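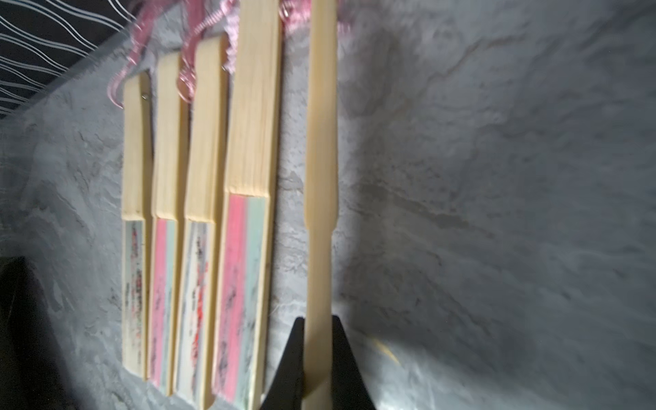

Folded bamboo fans and a loose stick, gray counter.

April 19, 2024
Bench book — paste, lining, press

Rain all morning, window shut, heat still on low. Gauge by the sink says damp, gauge by the door says dry. Believe the sink one, it agreed with the salt jar when we last checked.

Paste first. Old jar of wheat starch from the back of the fridge gone sour, pink spot on the lid, threw out the lot and boiled the jar. Please put a date on jars. I know I'm the one who forgets.

Fresh batch: starch in cold water, left to sit, then cooked low in the small pan and stirred the whole time. Went glassy later than usual and I nearly turned the heat up. Glad I didn't, last time that gave a skin on the bottom and brown flecks right through. Kept stirring 15 minutes after it turned. Good thick plop off the spoon. Poured it into cold water to set, lump came out clean, no grit.

Sieved twice. The horsehair sieve is losing hairs along one side again. Picked a few out of the bowl with tweezers, then gave up and used the nylon one for the second pass. Nylon pushes faster but the paste feels a bit more rubbery to me. Might be in my head. Would be worth doing the same lump through both and brushing them out side by side some slow day.

Thinned to skim milk for the lining, left some at heavy cream for the hinges. Thin bowl is the blue one. Thick is in the yogurt tub. Do not mix up, they look the same after an hour when the thin one starts to settle.

Trultier powder: tried it next to the starch on scrap. Mixes cold, no cooking, which is why everybody wants it. Fine for cloth hinges. On thin tissue it slides around too long and I chased the corner all over the glass. When it did grab it grabbed hard and left a shine where I'd wiped. Shine came down with a damp swab but didn't go. So not for anything where the front shows. Keep the bag for box work. Bag is clipped, top shelf, left.

Lendelent tissue. New roll is not the same as the old roll. Same label, same number on the end, but held up to the window the lines are wider and it's a shade warmer. Tears differently too — old roll gave a long soft edge if you wet the line with a brush and pulled, this one snaps short. I had to go back over the wet line a second time and pull slower. Edge OK after that. There's enough of the old roll for the map and nothing else. Marked it MAP in pencil on the core. Please leave it.

Should write to them and ask. Did write to them in December about the crushed corner and got a nice reply and a new sheet, so probably worth it.

The map, then. County sheet, folded in eighths its whole life, splits at most of the crosses. Surface clean done earlier this week with the soft sponge, came up a lot brighter along the bottom margin than I thought it would. Red ink boundary tested again today with a damp point, held for a slow count, blotter clean. Green not so good. Faint green on the blotter at the lake, nothing anywhere else I tried. So no float wash. Damp pack only, and keep the lake dryish.

Set up the damp pack after lunch: felt, membrane, map face down on the polyester, membrane, felt, glass on top. Checked it too early (impatient) and folds were still sharp. Left it. Checked again while the kettle was on and it had gone limp and easy, folds almost let go by themselves. Lake fine. No green on the polyester that I could find with the lamp low across it.

Bridged the worst splits first with narrow strips before lining. I've gone back and forth on this. If you line straight over an open split you get a ridge you can feel with a thumb from the front, and it cracks there the first time somebody rolls it. Strips take ages but the thumb test is better. Lined up the railroad across the middle fold using the sleepers, they're drawn so evenly that any slip shows right away. The roads were no help, all drawn by hand and they wander.

One bit of margin doesn't belong anywhere. Size of a stamp, blank, one printed line on it. Tried it in all the gaps along the top. It's in an envelope inside the folder, folder says so on the front now.

Lining: thin paste on the tissue on the glass, brush from the middle out, pick up on the stick, lay from the short end. Got a fold in the first corner and had to lift and lay again. No harm, the tissue is stronger wet than it has any right to be. Second corner clean. Smoothing brush needs a wash, it dragged at the end and I could see where it left a line of fuzz. Tamped with the stiff brush through polyester, not straight on the tissue. Air bubble near the lake, worked it out toward the edge with a fingertip.

Onto the drying board, edges pasted, slip of paper under one edge for the knife. Left the board flat for the first bit and then stood it against the wall by the flat files. NOT near the radiator. It'll pull tight overnight. If you come in and it's popped along an edge, don't try to fix it, just lay the board down and leave me a note.

Press. Lirier is sticking on the downstroke again. It's been fussy since we got it in 2000, but this is a new kind of fussy, there's a catch at the same place every turn and then it drops free. Wiped the screw, a lot of black came off, put light oil on. Better. Still there. Ran it up and down empty until my arm complained. Platen comes down level as far as I can tell with the ruler at each corner, so it's safe for boards but I wouldn't put anything thin and damp in it till we know. Used weights for the hinge samples instead. The brass ones, wrapped.

Does anybody remember which grease was used at the last service? Nothing in the front of this book. There's a can under the sink with no label and I am not putting that on it.

Goodwin album: pages out of the binding and interleaved, in order, in the long box. Tape on the spine came off in one go with the warm spatula, wich never happens. Tape on the inside back cover did not. Carrier came away, left all the sticky stuff behind, yellow and gone hard in places. Crepe eraser took some. Stopped when the paper began to lift. Needs a solvent test and the hood, and the hood filter is due. So that's parked.

Hinges for the Goodwin pages: cut 2 widths and tried both on blank leaves from the same stock. Narrow one turns more freely, wide one lies flatter shut. Bent each one back and forth a lot while I was on the phone on hold. Narrow started to go soft along the crease, wide one didn't. Going with wide unless someone objects. Samples are in the lid of the long box with pencil notes, have a go at them yourself.

Toned a bit of tissue to match the album pages too. Walnut too red. Added a drop of black, too gray. Let it dry before judging, I always forget, it goes lighter by a good step. The dry strips are pinned over the bench from dark to light. Second from the window is the closest under the daylight lamp, but by the real window it looks pink. Will look again when the sun's out.

Things that ran out or are going to:
blotter, large — down to the stained ones
swabs
deionized water, last jug is open
scalpel blades, the curved kind. Straight ones we have plenty
pencil leads, somebody has them

Blades: sharps jar is full, needs to go out before anyone forces another one in. I've taped it shut. New jar is a jam jar for now, with the slot cut in the lid, don't reach in.

Board shears cutting out of square again, small amount, you see it on a long board if you flip one half over on the other. Reset the fence against the big square. Check it before you cut anything that matters. I cut the album box lid before I thought to check and it's off, so I'll have to make another. Annoying. Off lid is good gray board still, in the offcuts.

Humidity again. If we can get it to hold steady in here I think half the drying trouble goes away. The map in December dried too fast, pulled so tight it tore at the corner, and that was the heat running all night with the door open to the hall. So: heat low, door closed, tray of water by the flat files. Tray is filled. Top it up if you're last out.

Before closing: looked at the map on its board. Gone pale and even over most of it, darker patch still at the lake, so it's drying from the outside in like it should. Tapped it with a knuckle, starting to sound like a drum at one end. The railroad lines up. The upper fold has a hairline I can see from across the room now I know where it is, will tone it in once it's off.

Tomorrow: leave map alone. Wash brushes properly, with the soap and not just a rinse. Recut lid. Sort teh envelopes in the pending drawer. Write to Lendelent about the roll, send a snip of both. Look up the grease.

Blue bowl is soaking, thick paste is in the fridge and it has a date on it.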